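Forum > Technik > Fahrwerk und Gabel
Thema: Trial-Gabel 38 mm, Losbrechmoment nach Simmerringwechsel

kolbenfresser_ost
Verfasst am 2026-02-14
Moin. Gabel ist eine konventionelle 38er, beide Holme zerlegt, gereinigt, neue Simmerringe und Staubkappen von Tandelus. Standrohre auf der Richtbank geprüft, Schlag unter der Messgrenze. Öl SAE 5, beide Seiten gleiche Füllmenge. Trotzdem bleibt die Gabel auf den ersten Millimetern hängen und taucht dann ruckartig ein. Vor dem Wechsel war das nicht so. Laufleistung 1700 km. Bilder hängen an.
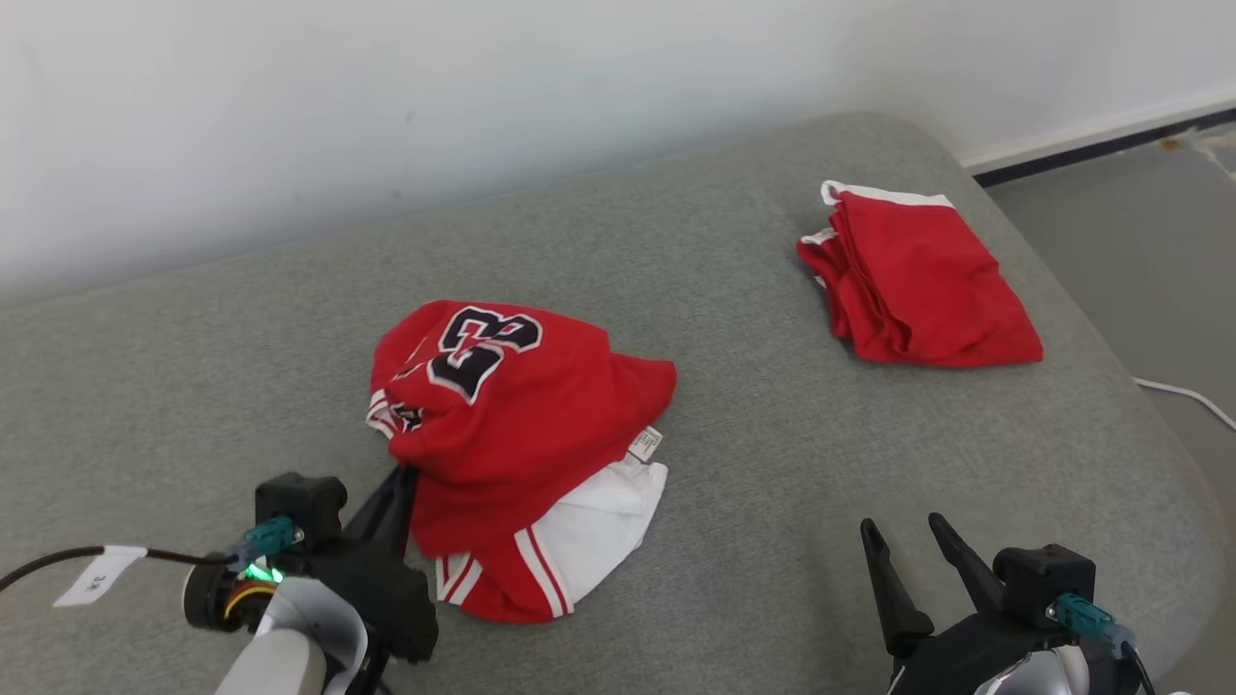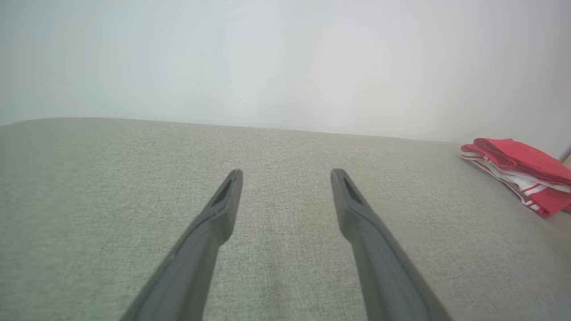 Makgate
Neue Ringe brauchen Einlaufzeit, aber ruckartig dürfte das auch am Anfang nicht sein. Mit welchem Fett wurden die Dichtlippen montiert? Bei trockener Montage hat man genau dieses Verhalten. Außerdem: Radachse erst festziehen, wenn die Gabel mehrfach durchgefedert wurde, sonst stehen die Holme unten nicht parallel.

kolbenfresser_ost
Silikonfett, dünn. Achse wurde laut Handbuch angezogen, Klemmung zuletzt. Durchgefedert habe ich vorher nicht.

schraubertrial
Dann dürfte der Fehler gefunden sein. Klemmung lösen, Vorderradbremse ziehen, mehrmals kräftig einfedern, Klemmung wieder mit Drehmoment anziehen. Simmerringe würde ich deswegen nicht anfassen.

Pudia
Sehe ich anders. Eine verspannte Achse macht sich über den ganzen Federweg bemerkbar, nicht nur am Anfang. Ich tippe auf die Gleitbuchsen. Bei 1700 km im Gelände ist die Beschichtung oft schon durch. Wurden die mitgetauscht?

kolbenfresser_ost
Nein. Sahen optisch gut aus, kein Kupfer sichtbar.

schraubertrial
@Pudia: Stimmt so nicht. Das Haften aus dem Stand ist bei Verspannung am deutlichsten, in Bewegung geht es im Gleiten teilweise unter. Hatte ich an zwei Maschinen, beide mit einwandfreien Buchsen.

Pudia
Mag sein. Zum Eingrenzen: Vorderrad und Achse raus, jeden Holm einzeln von Hand einfedern. Läuft er sauber, ist es die Ausrichtung. Hakt er auch so, sind es Buchsen oder Ringe.

Makgate
Dem schließe ich mich an. Dabei gleich die untere Gabelbrücke kontrollieren, die wird gern zu fest gezogen. Bei meiner stehen 25 Nm im Handbuch, Wert bitte für das eigene Modell nachsehen.

kolbenfresser_ost
So, geprüft. Rechter Holm läuft ausgebaut sauber, linker hakt leicht. Mit Achse und Klemmung neu ausgerichtet ist es deutlich besser, aber nicht weg. Buchsen für links sind bestellt.

Pudia
Bitte beide Seiten tauschen.

schraubertrial
Halte ich für unnötig, wenn rechts sauber läuft. Luftkammer beim Befüllen neu messen, eingefedert und ohne Feder.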